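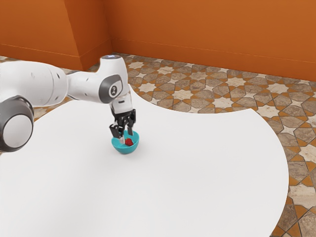 Kitchen and Table

Re: [Sarkesholm list] Saturday lunch, what are we eating off?

> Do we still have the big serving plates from last April? And is anyone
> doing the beetroot thing again? I can bring bread but my oven only
> fits 2 loaves at a time.

Hello all,

The big plates are at mine, 11 of them, one with a chip that I keep turning to the wall. I'd much sooner use small bowls this year though — people take less, come back more often and talk to whoever's in the queue. A little teal one with something red in it cheers up a plain white table no end!

Yes to beetroot, I'll do 3 trays. Please could someone else do a salad without onions in it (last time we had four, all onion, and I went home smelling like a chip van).

Bread: Khattak the baker on the corner will do rolls if we order by noon the day before. Two loaves from you on top of that would be lovely. Don't be up half the night over it.

I've still got the key for the Brarnus Road hall and can open up at ten. Bring your own mug — the cupboard ones have gone a funny colour inside.

See you there,
M.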